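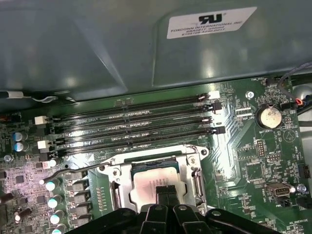 Figure 7. Memory slots and shroud.

7 Setting up weekend box office reporting

Grolar collects ticket sales from each screen and sends a single gross figure per title to the distributor. Set up reporting before the first paid show of a new release. Previews and press shows are handled separately under Special Shows.

You need an administrator login and the title code issued by the distributor.

7.1 Add a title

1. Open Bookings and select New Title.
2. Enter the title code exactly as it appears on the booking sheet. Codes are case-sensitive.
3. Enter the release name. If the film is playing in more than one language, add each version as a separate line under the same title code.
4. Set Format for each version. A version with no format is left out of the report.
5. Select Save. The title appears in the list with the status Pending.

Note: Dubbed and subtitled versions count as different versions. For the sample title Wundholm, the Hindi and Tamil prints have one title code and two version lines.

7.2 Assign screens

1. Select the title, then Screens.
2. Mark every screen that will play the title during the opening weekend, including screens with one late show only.
3. Enter the seat count for each screen if the field is blank.
4. Check the split. Shared screens must have a show time against each title.
5. Select Confirm. The status changes to Ready.

Caution: Do not move a title to another screen after ticket sales open. Tickets already sold stay with the old screen and the occupancy figure will be wrong on both. Close the show and create a new one.

7.3 Send the report

1. Open Reports and select Daily Gross.
2. Check that the business day ends at 2 a.m. Late shows that start before this time belong to the previous day.
3. Choose Net or Gross of tax, as stated in the booking agreement.
4. Enter the receiving address and port. The default port is 1027.
5. Select Send Test. A test report carries no sales and is not added to the running total.
6. When the test is accepted, turn on Automatic Send.

If the test returns error 101, the title code is not known to the receiver. Compare it with the booking sheet and repeat 7.1, step 2.

Note: Complimentary tickets are reported as admissions with zero value. Refunds are taken off the day on which they are paid out, even when the show was on an earlier day.

Caution: Turning off Automatic Send deletes any reports still in the queue. Export the queue first (see Section 8, Exports).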